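Reading for Unit 4: Spacing and Line Length

Students should have completed the Unit 3 exercise before this session. Bring a printed copy of the Tosberg specimen sheet and a ruler marked in points.

4.1 Letterspacing
Capitals set together in a heading usually need extra space between them. Lowercase text seldom does. Set the name Hämäläinen twice, once in capitals and once in lowercase, and compare the gaps on either side of the vowels. The dots over the letters must remain clear of the line above.

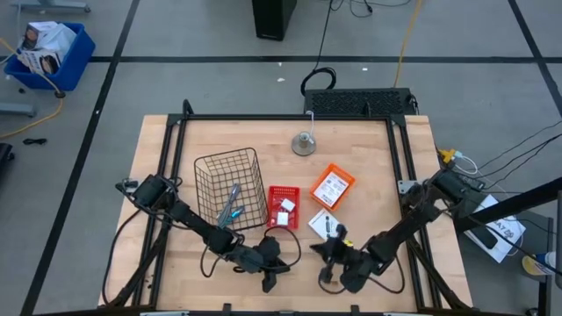
Page 2

4.2 Line length
A column of text is easier to read when the eye can find the start of the next line without effort. Long lines call for more leading. Set the opening of the Delport essay in two widths, keeping the type size the same, and mark the places where the word spaces become uneven.

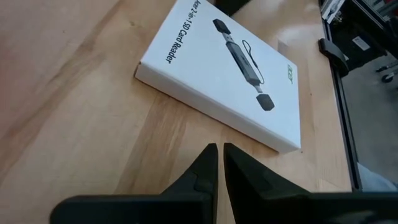
Page 3

4.3 Assignment
Prepare a two-page spread for the course publication, Zustumness, using the supplied text of 2,000 words. One typeface is permitted, in no more than two weights. Hyphenation may be used, but proper names are not to be divided. Submit the spread as a print, with a short note stating type size, leading and column width.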